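Shared Kitchen Microwaves: Frequently Asked Questions
Stutberg Residence, Resident Services
Last updated Nov 9, 2019

These answers apply to all residents of Stutberg Residence and their overnight guests. They cover the microwave ovens in the shared kitchens. Refrigerators, hot plates and dishwashers are covered on separate pages.

Who may use the microwave ovens?
Any resident or registered guest may use the microwave in any shared kitchen, including kitchens on other floors. Children under the age of 12 must be accompanied by an adult.

When are the kitchens open?
The kitchens in the Kuster and Vomau wings are open at all hours. The ground floor kitchen closes at night and reopens in time for breakfast. Current hours are posted on the kitchen door and may change during the holidays.

May I keep my own microwave in my room?
No. Microwave ovens are not permitted in bedrooms. The bedroom circuits were not designed for cooking appliances. Residents who brought one at move-in may leave it in the basement storage area, labeled with their name and room number, until they can take it home.

Which containers may I use?
Use only glass, ceramic or plastic containers marked as safe for microwave use. The following must not be placed in the oven:
Metal pans, foil trays and foil wrap
Travel mugs with a metal lining
Dishes with gold or silver trim
Takeout boxes with wire handles
Foam cups and plates
Paper bags and newspaper

Do I need to cover my food?
Yes. Soups, sauces and anything containing tomato or cheese must be covered. Vented plastic covers are kept in the cabinet under the sink. Please wash the cover after use and return it to the cabinet. Leave a gap or vent in any cover so that steam can escape. Sealed jars and tightly closed containers may burst.

How long may I use the oven when others are waiting?
Please limit your turn to 15 minutes when another person is waiting. Frozen meals for more than one person should be prepared outside the dinner period where possible. Food left in the oven after the timer has ended may be moved to the counter by the next user.

May I make popcorn?
Popcorn is allowed if you stay in the kitchen for the full cooking time. Do not rely on the time printed on the bag, as it may be too long for the oven you are using. Stop the oven when there are 3 seconds between pops. Burned popcorn is the most common reason for smoke alarms in the Kuster wing.

What should I do if something catches fire inside the oven?
Keep the door closed. Turn the oven off and unplug it if you can reach the plug safely. If the fire does not go out at once, leave the kitchen, close the door behind you, activate the nearest alarm and call 911 from outside the building.

Who cleans the microwave ovens?
Each user wipes up spills immediately after use. The cleaning contractor, Clokine, cleans the kitchens on weekday mornings. This service includes the outside of the oven and the surface it stands on. It does not include removing baked-on food from the interior.

How do I remove dried food or odors?
Place a microwave-safe bowl with one cup of water and two slices of lemon in the oven, with a wooden spoon resting in the bowl. Heat for three minutes. Leave the door closed for five more minutes, then remove the bowl with oven mitts and wipe the walls, ceiling and door with a damp cloth. The turntable may be taken out and washed by hand in warm, soapy water. Let it cool first.

Which cleaning products are allowed on the door and the outside?
Use a soft cloth with a small amount of dish soap. Do not use steel wool, scouring powder or oven cleaner, which can scratch the window and remove printed markings. Do not spray liquid directly onto the control panel.

How do I report a problem?
Complete a repair slip at the front desk or call extension 100. State the wing, the floor and the nature of the problem. Stop using the oven at once if the door does not close properly, if you see sparks, or if the oven runs with the door open. Unplug it and leave a note on the door for other residents.

Will I be charged for damage?
Normal wear is not charged. Damage caused by metal objects, by running the oven empty or by unattended cooking may be billed to the resident responsible. The next general inspection of kitchen appliances is planned for March.

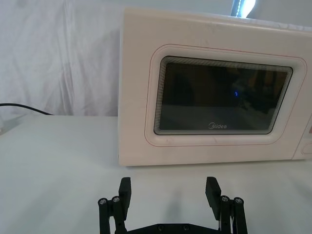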